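Drellton Skeptics Circle
Minutes of the general meeting, 4 August 2023

Present: Bindu Shetty (chair), Elsa Keskinen, Vignesh Gowda, Saranya Poojary (minutes), plus 20 members signed in at the door.
Apologies: Ruby-Lee Kereama.

1. Previous minutes
Accepted with one correction. The dowsing talk was given at the Chacko Library, not at the high school.

2. Magnetic bracelet test
Vignesh reported on the preliminary trial with the bracelet seller who contacted us in spring. The seller agreed in writing that he could tell a magnetized bracelet from a plain one by holding it over a person's wrist. The protocol is five sealed pouches per round, one of them magnetized, with the order drawn by someone who then leaves the building. The seller has asked to handle the pouches before each round. Vignesh is against this – a pouch with a magnet in it will stick to a belt buckle. Agreed that pouches may be pointed out but not touched. Elsa will write to him with the revised wording.

3. Grellanine drops
Saranya has read the leaflet sold with the drops at the Gramer street market. It claims relief from joint pain, poor sleep and "cellular fatigue" and cites one study, which she could not find under the title given. She wrote to the distributor on the leaflet and has had no reply. Elsa asked whether we should file a complaint now. Bindu preferred to wait until we have a receipt and a dated copy of the leaflet. Ruby-Lee has offered by email to buy a bottle. Carried over.

4. Money
Balance is $1665. Printing and postage for the spring newsletter came to $359. A member asked about moving the newsletter to email only. No vote taken.

5. Room for the bracelet test

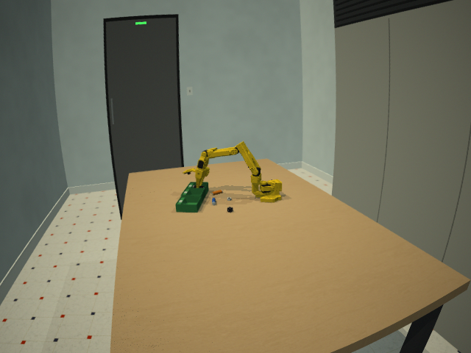
Elsa wants the seller and the person recording the guesses kept well apart, with no talking between them during a round. Vignesh would put them at opposite ends of a long table like the one with the yellow robot arm toward the far end, and have the observer stand behind the recorder. Saranya asked for a cloth screen as well. Agreed to try both layouts with members as subjects before the seller comes.

6. Other business
The November talk is on cold reading. Bindu still needs someone to run the sound. Two library books on faith healing are overdue and should be returned to Elsa.

Meeting closed at 9:05 p.m.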